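Sutmont Garment Handling Laboratory
19 September 2023

1/ Sutmont is publishing a short account of the fault that stopped work on our Nimard folding cell. A written report has gone to our partners at Pugh. This thread gives the main points for anyone who runs similar equipment.

2/ The Nimard cell is a single table with an arm that picks up, spreads and folds knitted clothing. It runs under Brollska, our own control software. It had been in regular use since February with no stoppage longer than a tea break.

3/ On run 549 of the current series, the arm closed its gripper on the table and kept pushing. The force limit should have stopped it at first contact. The arm pressed down for several seconds before a member of staff used the stop button.

4/ There were no injuries. The member of staff was standing outside the marked reach of the arm, as our rules require. We record the event as a safety matter all the same. The arm did something it had been told not to do, and a person had to step in.

5/ The cell was switched off at the wall and locked. It stayed locked while the logs were copied. We would ask other groups to do the same in that order. Brollska overwrites its oldest force readings on restart, and an early restart would have lost the ones we needed.

6/ The logs show two separate faults. Either one alone would have been a nuisance. Together they let the arm press on the table.

7/ First fault: Brollska uses the tape lines on the table to work out where the work area begins and ends. It checks the position of the lines before each run. On run 549 it accepted a line position that was wrong, and so placed the table surface lower than it really was.

8/ Second fault: the force limit had been raised during a trial with heavier garments and had not been put back. The change was made properly and written down. The step that should have returned it to the normal value was missing from the closing checklist.

9/ We have gone back through the earlier runs in the series. In 164 of them the software reported low confidence in at least one tape line and carried on. The warning went to a log file. It did not appear on the operator's screen, and operators could not have been expected to act on it.

10/ That was a design decision made here at Sutmont. Early versions of Brollska showed every warning, staff found the screen hard to read, and we moved the minor ones out of sight. Line confidence should not have been classed as minor.

11/ Several people have asked whether the garments were to blame. Knitted fabric does give trouble - it stretches, and a folded sleeve can hide an edge - but the gripper had not reached the fabric when the fault occurred. The type of garment played no part.

12/ Changes already made. Brollska now refuses to start a run if either line is read with low confidence. The force limit returns to its normal value at the end of every session, whatever was set during it. The closing checklist has a new line for it as well.

13/ The line check has also been moved. It used to happen once, with the arm parked. It now happens again with the arm over the table, using the wrist camera, and the two results must agree before the gripper is allowed to go down.

14/ Tape condition is now an inspection item in its own right. Torn or frayed tape is to be replaced before the next run. Patching over the damage is no longer allowed, as a second layer changes the width of the line and the software reads the width as well as the position.

15/ Wear of the kind we mean, on the left-hand line, with a green waffle-knit top on the table between the two strips:

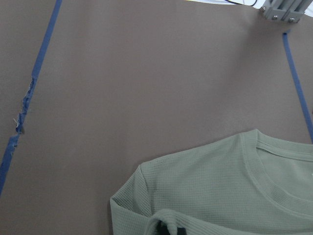

Does the table need tape at all?

For the present it does. The cell has no other fixed reference that both the software and the staff can see. We are looking at printed markers set into the surface, but these have not been tested with the arm moving and we will not rely on them until they have.

16/ Testing since the changes: 197 runs under the new rules, with the force limit checked by hand before each session. Brollska refused to start on several occasions. Each refusal was traced to a tape line and cleared by laying new tape. The arm has not touched the table.

17/ We do not regard this as the end of the matter. The cell will stay on supervised running, with one person at the stop button throughout, until it has completed 792 runs without a contact event. Pugh has agreed to this and will see the logs.

18/ Groups using Brollska on their own equipment should install the current update before their next session and check their force limit by hand. If you have changed it for a trial in the past, please confirm that it was changed back. Older versions will not tell you.

19/ Reports of similar faults are welcome and will be treated in confidence. Please include the run log, the force setting and a picture of the tape lines - a phone picture is quite good enough. Replies to this thread are read on working days.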